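pen box thread -- desk people come in

mudlark68: trying to get the desk down to one clear box. pen, correction tape, lid on. thats it. table is the light wood Ondora with the cord hole

pinefoot: one pen?? I'd last an hour

mudlark68: one GOOD pen. rest went in the drawer

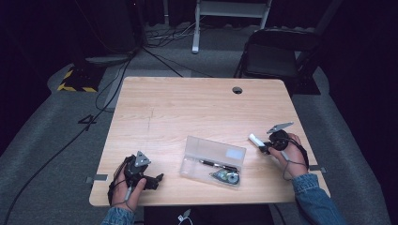
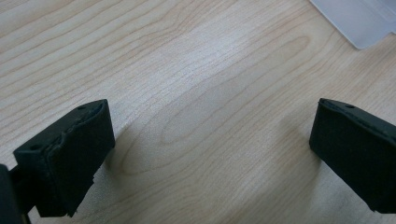
Seselberg, May 28, 2023

mudlark68: ok so thats the table, both pics. still deciding if the box lives by the cord hole or up front

tapehead84: up front. and label the lid properly, blue on clear is hard to read from a chair

quillbin: disagree, skip the label. its clear plastic, you can see whats in there

tapehead84: you can see it til you own 2 of them

pinefoot: is that scratch on the left in the first pic new? mine got one in September, Kokkonen wax stick hid most of it

mudlark68: old i think. faint, not bothering

quillbin: wax goes yellow on pale wood -- test underneth first

pinefoot: mine didnt

Contact Illotix Boards | Back to top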